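The Long Wait for a Machine That Does the Wash

Every few years somebody promises me I will never fold another shirt. The latest promise came from Idolbridge, a young company that wants to sell a home robot called Serkavness. The brochure uses the word "effortless" 7 times. I have a marker and I circled them all.

I have been writing about household machines long enough to own a few of the dead ones. The window cleaner is in the garage. The lawn mower went to my brother, who gave it back. So when the company asked me to come and look at how the laundry work is going, I said yes, and I left the brochure at home.

What Idolbridge is working on now is the step before the robot. People hold the grippers in their own hands and do the chore, and the recordings are supposed to teach a machine to do it later. One piece of cloth, one plastic basket, one white tabletop.
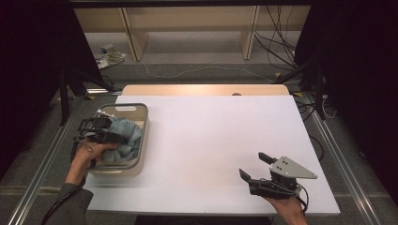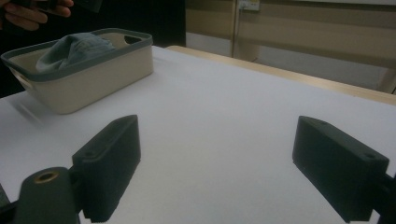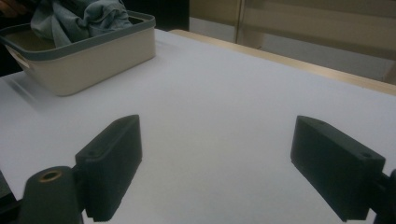
GORNARD, Friday, December 9, 2022

Magdalini Kyriakidis runs the laundry project, and she doesn't oversell it. I asked her when Serkavness would be able to empty a basket in an ordinary house. "Ask me in March," she said. I asked what would be different in March. She thought it over and said they would have more recordings.

They have 3349 so far. That sounds like a lot until you think about what is in them. A crumpled piece of cloth never lies the same way twice, and the gripper has two fingers that open and close. A kid of 8 can pull a sleeve out of a heap while looking at the television. She feels the seam, she knows there is another sleeve somewhere, and if the thing snags she gives it a shake. Little of that knowledge lives in the fingertips of a tool.

The shop-floor people have heard this pitch too. Zoi Spanos manages the sorting room at Bakalis, a commercial laundry that handles more than 1000 pounds of hotel linen on a slow day. She has machines that wash, machines that press, and a very good one that folds flat sheets. Between the cart and the first belt, she has people.

"Getting it out of the pile is the job," Spanos told me. "Once it's flat, anybody's machine can do it." Two vendors have offered her a picking arm. She let one of them run a trial, and it did fine with washcloths until it picked up two together, and then it did that all afternoon.

Kyriakidis knows that problem well. Her answer is more practice and more kinds of cloth. Maybe so. It is a serious plan, and I would sooner hear it than the brochure — but it is still a plan, and the price list at Idolbridge has already been printed.

I asked whether the finished robot would also sort darks from lights, check the pockets, and turn the socks right side out. Pockets are on the list, she said. Socks are not on the list yet.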